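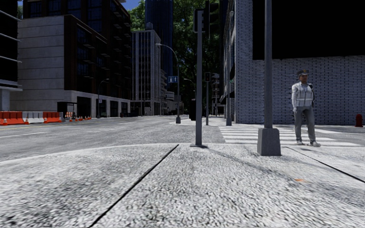

Folance Walking Festival Returns in July With 25 Free Neighborhood Walks

FOLANCE, 08/03/2021 – Last month's Folance Walking Festival brought 1658 people out onto the sidewalks of the city, and the organizers at Trurari are so pleased with how it went that they have already set next year's edition, again for July. There will be 25 guided walks, all of them free, and this time every district gets at least one.

The festival started as a single Saturday stroll through the Fragkou district, with a borrowed megaphone and a hand-drawn map. It has grown into a full week of walks led by people who live on the streets they talk about. Bakers, retired bus drivers, a piano tuner and a high school geography class all led groups this summer, and most of them have asked to come back.

"I have lived in Folance my whole life and I still learned about a street two blocks from my own kitchen," said Rocío Alcaraz, festival director at Trurari. "People came for one walk and then we saw them again on Wednesday, and again on Friday, with their cousins! That was the best part for me."

The most popular outing was the Corner to Corner walk, which goes straight through downtown on ordinary sidewalks and stops at the intersections to talk about what used to stand there. A movie house, a hat shop and the old Flendico button factory all come up along the way. The walk filled up so fast that Trurari added 3 extra departures, and it will run every day of the festival next year.

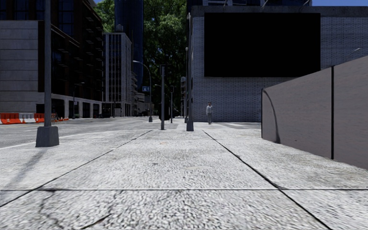
Also coming back is the Night Windows walk, a slow evening loop past the storefronts of Fragkou, where shop owners keep their displays lit late and come to the door to chat. New for next year are a walk for early risers that ends with coffee at the produce market, a walk entirely about doorbells and mailboxes (yes, there is enough to say), and a walk in Spanish led by Alcaraz herself.

Families asked for shorter routes, and they will get them. A set of 7 walks will be under a mile, with benches along the way and no stairs, so strollers and wheelchairs can do the whole thing. Each route will be marked on the printed map with its length, the nearest bus stop and the closest public restroom.

"The printed map was a bit of a gamble, and we ran out by Tuesday," Alcaraz said. "We are printing a lot more. Folks were writing notes on them and trading them with each other, which made me very happy."

Would-be walk leaders can now send in ideas. No experience is needed, only a route that can be walked at an easy pace and something you would love to tell people about. Trurari will hold practice evenings over the winter for anyone who is nervous about speaking to a group, and will pair first-time leaders with someone who has done it before.

Sign-up for the walks themselves opens in the spring, at the Trurari office and at all branches of the Folance Public Library. Groups are kept small so that everyone can hear. Dogs on leashes are welcome on every walk except the one that ends at the produce market.

About Trurari
Trurari is a nonprofit based in Folance that puts on walks, talks and street history projects all year. Its collection of recorded neighborhood stories is open to visitors on weekday afternoons.

Press contact: Rocío Alcaraz, Festival Director, Trurari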